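How to Run a Two-Arm Kitchen Demo for Visitors

These notes come from the open day at the Wuvano workshop in Kotgate. Sum-yee Yu ran the table and Chun-hung Liao looked after the visitors. We had 76 people through in small groups. The same plan should work for any bench with two arms and a few household items.

Step 1. Set up the table

Cover the table with brown paper and tape it down underneath. Colored dishes show up well against it, and a crumpled sheet is easy to replace between groups. Set the pan and the mug tree toward the middle, where both arms can get to them. Stand the spare plates on edge at one side.

Mark the start position of each item on the paper in pencil. You will be putting everything back many times.

Step 2. Check the arms before the doors open

Run both arms through the full routine twice at low speed. Look at the status lights on the bases, then close each gripper on its own item and lift. Lids need the most attention. If the fingers meet the knob too high, the lid swings and the next move will be off.

Keep the stop button in the operator's hand during this check and for the rest of the day.

Step 3. Give each arm its own job

Visitors follow the demo better when the two arms are doing different things. We gave the right arm the glass pot lid and the left arm a dish brush and a green plate. Start the lid first, wait until people have noticed it, then bring the brush down on the plate. Leave the plate flat on the paper — a stand is harder to scrub against and adds nothing for the audience. 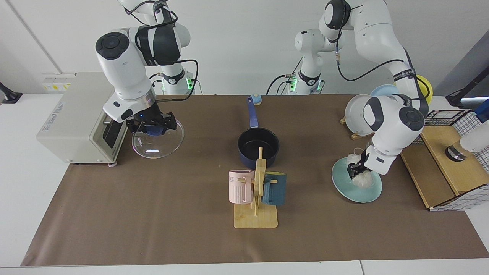 Step 4. Talk while it runs

Keep the talk to five minutes. Say what each arm is going to do before it moves, and stop talking when it does. Most of our questions were about breakage and speed, so have an answer ready for both.

Step 5. Reset between groups

Return both arms to the home position, put the items back on their pencil marks, and check the lid knob for grease. Allow five minutes for this. Let the next group in only after the operator calls ready.

Posted 17 May 2024 by Nilton Huaranga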